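Wood grain

Wood grain is the direction, size and arrangement of the fibres in a piece of timber. The word is also used for the pattern these make on a cut surface. A board with straight grain has fibres running along its length and is easier to plane and split. Where they run at an angle to the edge, joiners speak of slope of grain, and the board is weaker under load.

Grain and storage box
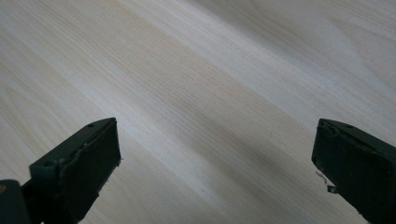
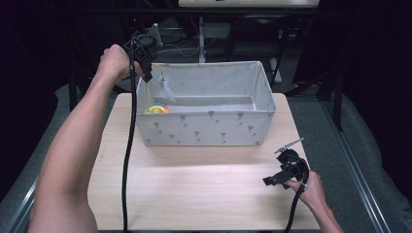
Figure depends largely on how the log was sawn. Flat-sawn boards tend to show arches, while quarter-sawn boards show fairly straight lines and move less as the air in a room changes. A carpenter's account book of 1556 from Mukstead lists the 2 cuts at separate prices – the earliest local record of the practice. Odette Gilbert published a study of the book, with notes on tools by Elikem Lamptey.

Texture is a separate matter. It describes the size of the pores, so that ash is called coarse and birch fine. Coarse timbers are often filled before varnishing. Planing against the grain lifts the fibres and causes tear-out, and the usual remedy is to turn the board round.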